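Print this page | E-mail this page

Bowls and drawers: the simulated kitchen in pictures

By the Brelano group, October

Brelano is a research project on how a robot arm learns household jobs from spoken or written instructions. Most of our first year went into one small set of tasks, done entirely in simulation: moving bowls in and out of a cabinet in a kitchen that exists only on our machines. This gallery page goes with the results we gave at the Dromton workshop in October. It is meant for people who want to know what the work looks like without reading the paper.

The training set holds 3,821 demonstrations. Each one was recorded by a person steering the simulated arm with a hand controller, and each was given a single instruction in plain words. "Put the yellow bowl in the bottom drawer" is a typical one. The colour, the drawer and the verb change from task to task, and the start positions are shuffled slightly every time so that the arm can't get by on repeating one path.

The question we set ourselves was narrow. When an instruction names one bowl and there are others close by, does the learned controller pay attention to the words, or does it go for whichever bowl it picked up most often in training? Earlier controllers of ours did the second of these a good deal more than we liked. They looked capable as long as the instruction matched the habit, and went wrong as soon as it didn't.

To test this we built nine layouts that did not appear in training. They use the same bowls and the same cabinet, with the bowls swapped round or moved to places the controller had not met them in. The camera looks down at the table from a fixed point, and the controller gets that view, a second one from the wrist, and the text of the instruction. It gets no list of objects and no coordinates.

The drawer tasks are the hardest of the group. The arm has to bring the bowl over the opening at a height that clears the cabinet, and let go without catching the drawer side.
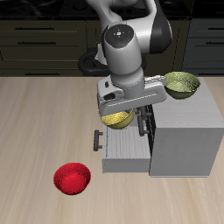 The yellow bowl held over the open lower drawer, with the green bowl on top of the cabinet and the red one on the table.

One reader, Sangkhawat, wrote in to ask whether colour alone makes the test too easy, as a controller could learn to chase a patch of yellow and ignore the rest of the sentence. Sangkhawat would like to see two bowls of the same colour, told apart only by where they stand, and thinks the drawer results should be reported apart from the others until that has been done.

We agree with a fair part of this. Colour is a strong cue and we chose it for that reason, as a first step. A controller that can't tell red from yellow on request has no business being asked about "the bowl behind the other bowl". We have started on a set with matching bowls and will report on it separately. The drawer results are already split out in table two of the paper, though we admit the summary runs them together.

How the method works

The controller is trained in two stages. In the first it learns from the demonstrations in the usual way, by copying what the person did. In the second we take the same recordings and pair them with the wrong instruction, and the controller is trained to give a low score to the mismatched pair. We call the second stage Ekside. It adds no new recordings and only a little training time.

The idea behind Ekside is simple enough. If every recording of a start position comes with one instruction, the text can be ignored at no cost. Once the same pictures turn up with text that does not fit, the controller has to read the text to do well.

What we found

We ran 661 trials across the new layouts. With copying alone, the commonest failure was a clean and confident pick of the wrong bowl. After the Ekside stage that kind of mistake became rare, and most of the failures left over were problems of handling: a rim that slipped in the fingers, or a bowl that landed on the edge of the drawer and tipped.

Slips are a little more frequent after the second stage than before it. We don't have a good account of this yet. One possibility is that the mismatched pairs make the controller slower to commit to a grasp. We tried a smaller weight on the second stage, which brought the slips down and let some of the wrong picks back in.

We also cut the demonstrations down to 200 to see how the method coped. It coped badly with drawers and quite well with moves across the tabletop. Anyone with a small set of recordings should bear that in mind before trying this on cabinet tasks.

Limits

Everything on this page is simulated. The bowls are rigid, the lighting stays the same, and nothing else moves in the kitchen. We make no claim yet about a real arm in a real room – that work is planned, and will need recordings of its own.

The layouts, the instruction list and the scoring script can be had from the project on request. The recordings will follow once the file format has been settled.

Print this page | E-mail this page

This site uses cookies to remember your settings and to count visits. By carrying on you agree to their use. Accept | Change settings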